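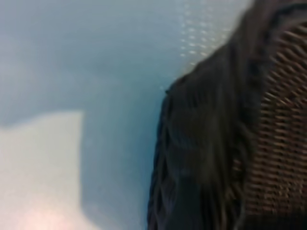 Where do the flat paper things go when you clear off a work table? In one shallow tray, face up, nothing stacked on top, until the whole table is done.

OK so that was the question I got most after the last issue, and it deserves more than one line, so it gets the long item this time. Short version for the people reading in a parking lot: clear the table first, sort paper second, buy nothing until the end. Long version follows. Get a coffee.

Background for new subscribers. In May we did the Clear Table month, where everybody picked one surface and kept it clear through the month. Kitchen tables, craft tables, a sewing desk, one workbench in a garage that sounds terrifying. I did the big table in the back room, which is where the newsletter gets packed and where everything else gets dumped. Mail. Card stock. Half a roll of tape with the end lost. You know the kind of table.

First round went badly. I started with the paper, which is the slowest stuff there is. Every sheet wants to be read. Picked up an old order form, read it, remembered a thing, went off to do the thing, came back an hour later and there it all was. Don't start with paper. Paper is last.

Second round, better. Order that worked:

Cups and food stuff off first. Takes a minute.

Then anything that lives in another room. One box, fill it, carry it out, do NOT stop to put things away on the trip. Just set the box down in the hallway and come back.

Then tools. Scissors, rulers, the bone folder, pens. Dead pens go straight in the trash, and I mean test them, scribble on something.

Then trash. Wrappers, backing strips, the little curls off the paper trimmer.

Then paper.

By the time you get to paper there's nothing else on the table and you can spread out. Huge difference. You want the space.

Now the tray. Nadhirah Wijaya wrote in with this one and I've stolen it completely. She uses a shallow tray (hers came from Fira, mine is a lid off an old storage box, same thing) and every flat piece goes in it face up. Paper, card, envelopes, sample swatches. Single layer as far as you can manage, overlapping a little is fine. The point is that you can see all of it. Once things go in a pile you only ever see the top one and the rest turns into geology.

When the tray's full, stop and go through it. Three piles, keep, use up, recycle. Her note says, quote, "if I have to think longer than it takes to pick it up, it's a use up." I like that. Most of mine were use up. I've got 219 sheets of card in odd sizes now in one folder and every one of them is going to be a gift tag or a bookmark before I buy more. I counted because the folder is marked as holding 200 and I wanted to know how rude I was being to it. It closes. Barely.

Surface covers. Several of you asked what to put down on the table once it's clear. My two cents, and this is from using them, no one sends me stuff:

Cutting mat — good if you cut, pointless if you don't. It will become a placemat for clutter.

Plain cloth — looks nice, slides around, holds onto every thread and crumb. Washes fine.

Non-slip drawer liner — my pick for small parts. Cheap, cut it to size. Goes a bit grubby at the edges after a while. The Grostik one smelled strong out of the packet so I hung it outside overnight and that sorted it.

Nothing at all — also fine! If the table's a wreck already, who cares, enjoy the wreck.

Whatever you choose, pick a color that's different from the stuff you use on it. I lost white thread on a white cloth for a whole afternoon. Pale paper shows up better on something with a bit of color to it, dark things want a light one. Sounds obvious, took me years.

Light. Quick one. If you've got a window on one side, sit so your working hand doesn't throw a shadow over what you're cutting. Right handed, light from the left. Left handed, flip it. A clip lamp does the same job in the evening. I do most of my trimming before 10 in the morning because after that the sun comes round and bounces off the card and I can't see my pencil lines at all.

Storage, since I promised. Please wait. Please. Keep the table clear for a week or two before you buy a single container, because you don't know yet what you've got. I bought a six-drawer unit from Wang the first time I did this and four of the drawers are still empty, and the two I use are full of things that would of been happier in a jar. It's a nice unit. Somebody come get it. Serious offer, it's on the swap list at the bottom of the last issue.

If you do need something now, use what comes through the door. Shoe boxes. Jar with no lid. Vokis mailers are stiff enough to stand up on a shelf and hold flat card, I've got a row of them with the contents written on the spine in marker. Ugly. Works great.

A few bits from the mailbag:

One reader keeps a "landing strip", a bit of table marked with masking tape where new things are allowed to go. Anything outside the tape gets moved before bed. I tried it for a few days and the tape moved outward. Your milage may vary.

Another asks what to do about shared tables. We use a box per person, under the table, and whatever's left out goes in the owner's box without discussion. No sorting somebody else's paper. That way lies a fight.

And somebody wants to know how long the whole thing takes. My table, fully loaded, was one morning plus the tray, and the tray took longer than the morning. A small desk, maybe an hour if you keep your phone in the other room. Mine was in the box in the hallway by accident and it was the best hour of the lot.

Next issue: drawers. I know. Also the swap list gets a refresh, so send me what you're giving away and what you're after, one line each, and put SWAP in the subject so I can find it. We're at 800 subscribers now and my inbox is a second messy table. If you wrote in May and didn't hear back, write again, I'm not ignoring you, you're in the pile.

Tray tips also welcome. Short ones get printed first.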